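Ticket: Office PC (Chauhan) switches itself off
Opened by: Hélder Godinho
Opened: December 14, 2007
Status: Open, waiting on user

Machine shuts off with no warning. No blue screen, no message, just black. User says it is "random". I have never met a random one, so I've asked for a list of times.

Previous ticket in May was closed as "cleaned out dust, fixed". I doubt it. Same fault, same machine, and the only evidence for the fix is that the complaints stopped before the summer holidays.

Update, HG
List received. Every shutdown is in the afternoon and most are during the stock export, which runs to 2,000 lines and keeps the processor flat out. Hashini Dewan thinks it's the power supply. Could be. Everyone thinks it's the power supply, and we have a cupboard of perfectly good ones to show for it.

Event log shows only "previous shutdown was unexpected". Thank you, event log.

Update, HG
Installed the Fostus monitoring tool. Idle temperature reads 58. Started the export and it went to 76 and sat there, then the machine went off. The BIOS cut-out is supposed to be well above that, so either the tool is wrong or the setting is. Vendor page claims the tool is "accurate on all boards". Our board isn't on their list.

Update, HD
Swapped the mains lead and moved it off the four-way block on to the wall socket. Ran the export twice. Went off the second time. Still say power supply.

Update, HG
Checked the BIOS. Shutdown temperature was set to 60, warning beep disabled. No idea who did that or when. It doesn't explain everything -- at 60 it ought to have gone off sooner than it did -- unless the tool reads high, which I suspected anyway. Put it back to the default. Haven't told the user it's fixed and would rather we didn't.

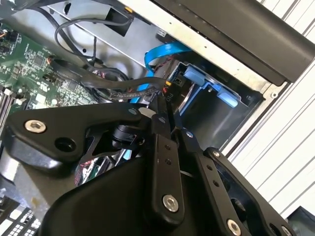

Could the Stoston antivirus be causing the shutdowns?

Unlikely. It can slow the export down and add to the load, but a scan on its own shouldn't cut the power. Leave it switched on while testing, otherwise we're testing a different machine.

Update, HG
Two exports completed since the BIOS change. That proves very little. Mornings were always fine. Asked the user to run it after lunch for a week and write down the result each time, including the boring ones.

Update, HD
Spare supply from the Vanthorpe order is on my desk if wanted.

Update, HG
Not yet. One change at a time.

Related tickets
Chauhan: clock loses time overnight
Fostus tool shows negative fan speed
Stoston update stuck at restart
Vanthorpe order: wrong mains leads supplied
Stock export stops at last page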